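Progress report to Huslow: Kandadum manipulation software, second reporting period
Prepared by Ragnheiður Bisgaard
November 25, 2020

Scope

Work in this period covered three packages: wrist-camera perception of transparent objects (WP2), bimanual motion planning (WP3) and the logging and replay tools (WP4). The controller package, WP1, closed in April and is mentioned only where later work depends on it.

WP2: Perception

The detector was retrained on 3,430 labelled wrist-camera views. The labelling tool now stores two outlines for a bag, one for the film and one for the contents. Under the old scheme the network learned the colour of the contents and proposed grasps through the plastic, onto produce the fingers could not reach. With separate outlines, the grasp proposer is restricted to the film mask and ranks candidates by local fold height.

The patterned cloth has been kept as the default background. Leaf sprigs printed in thin grey lines produce false edges close to the real edge of a clear film, and the plain background used in the first period hid this fault. Reflective parts remain a second source of error. Depth readings on chrome handles and latches are dropped before the point cloud is merged, at the cost of small holes in the collision map near any case with metal fittings.

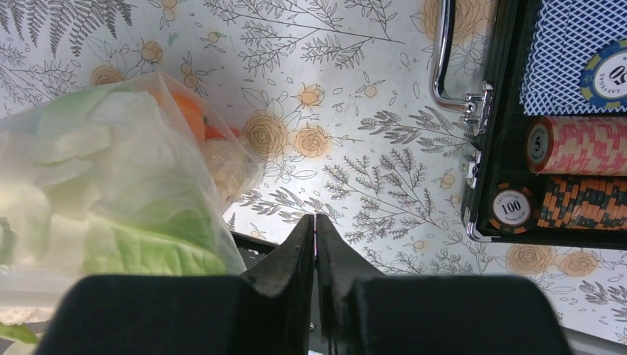 Raghavendra Nadar asked that the holes be treated as occupied space until a second view confirms otherwise, and said he would not sign off on a planner that reads missing depth as free. The change was made in the map server the same week. It lengthens some paths and has been left on for all tests since.

WP3: Planning

Both arms now plan against one shared map. Each arm reserves a swept volume before it moves, and the other arm's planner treats that volume as an obstacle until it is released. Reservations are cut into short segments, so an arm holding a container near the front of the mat does not lock the whole workspace while its partner is over the case.

Cable slack is modelled as a padded tube around the upper links. The padding is conservative and rules out certain elbow-up postures that the hardware could reach. A better cable model was costed and deferred to the next period.

Planner time limit per request is 600 milliseconds. Requests that exceed it fall back to a slower sequential mode, where one arm parks. Wafula Rotich rewrote the fallback so that the parked arm keeps its grip state. Previously the state was cleared on parking and the task layer had to query the gripper again. 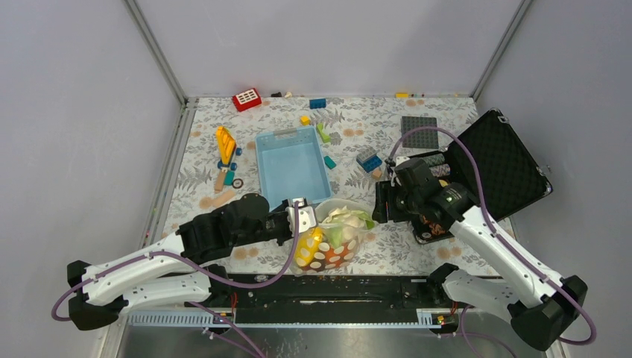 Question from the mid-period review: What happens to a reservation if the process that holds it crashes?
Response: The reservation expires after 80 milliseconds without a heartbeat, both arms hold position, and an operator must clear the fault before planning resumes.

WP4: Logging and replay

The replay tool, Emeck, can now step through a recorded run with the perception output, the shared map and the commanded gripper width on one timeline. Clock offsets between the wrist cameras and the fixed camera are estimated at start-up and written to the log header. Older logs without this header can be opened but not aligned.

Grip monitoring was moved into the same log format. For thin film the motor current carries little information, and the monitor relies mainly on finger width and on whether the film mask stays attached to the fingertips from one view to the next. Thresholds are set by hand for each material class. Ingvar Thorlacius is preparing a procedure to set them from logged runs.

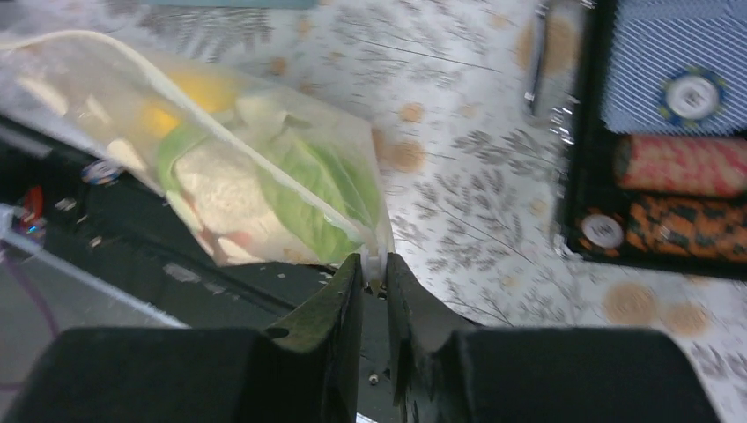 Figure 3. Pinch grasp at the corner of a zip-top bag, wrist camera.

Open items

The map server and the planner still use different names for the same frames, with a translation table in between. The table will be removed once the Väisänen driver update is merged.

Six defects are open against the planner. Two affect the fallback mode and have priority. The others concern log messages and start-up order.

Spending on WP2 is on plan. WP3 is under plan owing to the deferred cable model, and we ask that the unspent portion be carried forward to the next period. Preben Bisgaard will send the revised budget table separately.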